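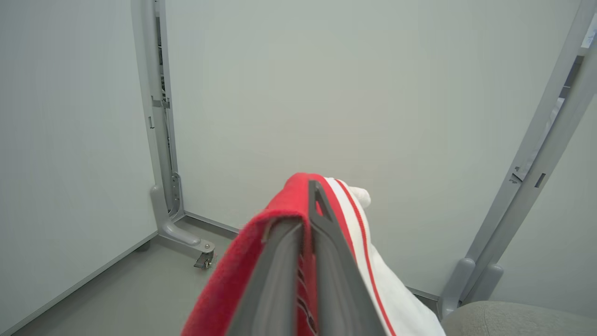

Picking fingers for laundry

Search tips Go

I tried the Stakach fingers against the Skerkent ones on my washing (jerseys are the real test!) and the flat ones pinch a fold far better. Start with the grip low, at 2 or 3, and go up slowly. 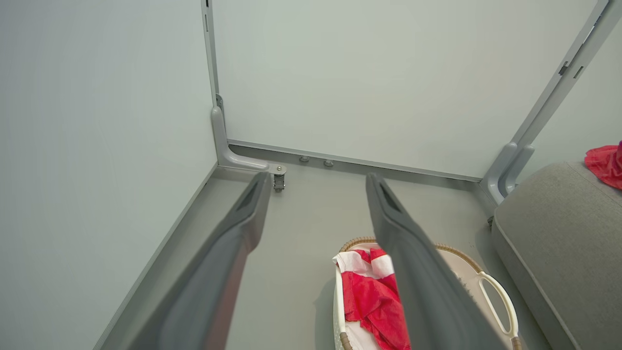

Right finger over the basket, red and white stripes inside.

Check the wrist camera before blaming the grip, and run each pair 8 times.
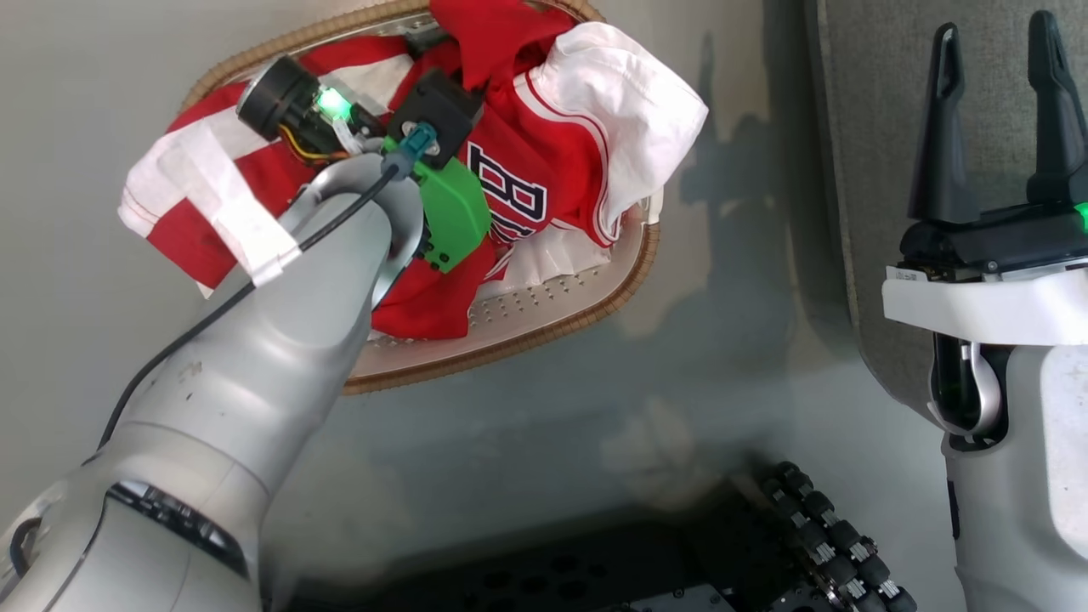

Trefor Gittins wrote in to say he'd sooner swap the controller first, as his old one was dropping socks whatever fingers he fitted.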